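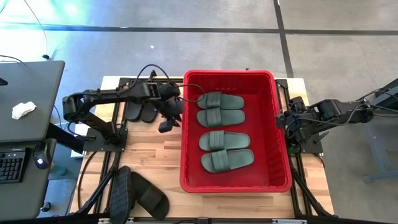
Posted in: Manipulation & Grasping

minttu_l
So we've finished the first round on the slider sorting task and I'm a bit giddy! Same policy, same 286 demos, the only change was dropping the head view for the last bit of the grasp and letting the wrist camera take over. Success on green sliders in the red bin went up to 94 per cent. Iman Zaki suggested it back in July and I ignored her, sorry Iman.

k_saha
Nice number, but over how many trials? And did the operators know which version was running? I'd be wary if the same person resets the bin every time.

minttu_l
Fair. Moataz did the resets and yes, he knew. My feeling is the gain comes from overlapping pairs — from up top, two sliders in the same green blur into one lump, and close in you get the edge of the sole.

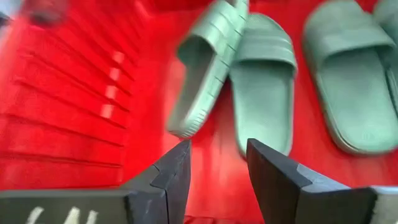 The straps help too, I think, but I haven't tested that on its own.

fahmy_fan
Not convinced. We tried a wrist-only finish on Nunden and it fell apart as soon as the shoe moved quickly. Motion blur killed it.

minttu_l
We do get blur! Didn't seem to hurt much, but I'll split those runs out.

k_saha
Please do, and swap who resets.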